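How to Write Your First Magazine Profile as a Freelancer

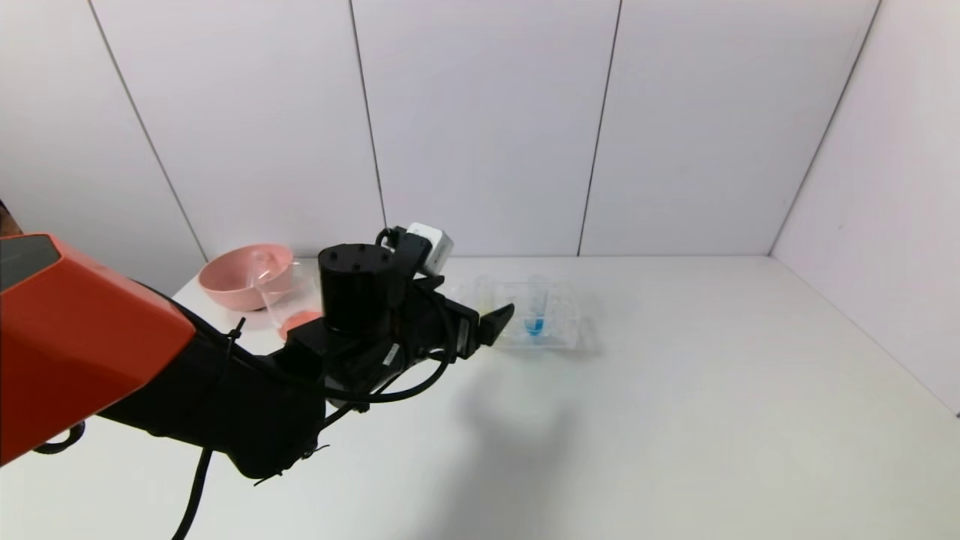

How long should the first interview be?

Plan for 90 minutes, and ask for it in the first message. A shorter meeting gives you only the answers that the person has already given to everybody. If they offer you less, take it, but ask for a second meeting on the same day when you confirm.

I learned this with my first profile, for a small city magazine called Reltlow. The subject was the founder of Binonov, a chain of bakeries, and I had 16 questions on my paper. We finished four of them. The other twelve I sent by e-mail, and the replies were written by the press office. You can hear it in the published text, unfortunately.

Before the interview

Read everything that was printed on the person, but stop when the stories begin to repeat. Write down the stories which come back each time. You will not ask for these. Ask what happened the week before, or who else was in the room.

Agree with your editor on three things by e-mail: the word count, the fee, and who pays for travel. My first contract said 863 words, a strange number which came from the page design at Reltlow. I delivered 200 words too many, and the editor cut my favorite paragraph — the one about the founder's mother.

During the interview

Put the recorder on the table and start it before you sit down. Take notes also. I use Ulonix for recording, but I write by hand what the recorder cannot keep: shoes, a phone turned face down, how the person speaks to the waiter.

Leave silence after an answer. Count to five in your head. It feels impolite, but many people will continue, and the second part is often better.

Talk to other people

Speak with at least 2 persons who know the subject and are not paid by them. A former colleague is good. A school teacher is very good, if you can find one.

Writing the draft

Type out the recording the same evening. Then close the file and write down from memory the five moments you remember best. Your opening is probably one of them. Do not begin with the birth of the person — put the childhood in the middle, and keep it short.

Check each name, age and job title by telephone. At Frei, where I write now, the fact checker asks for a source for every line, so I mark the sources in the margin from the first draft.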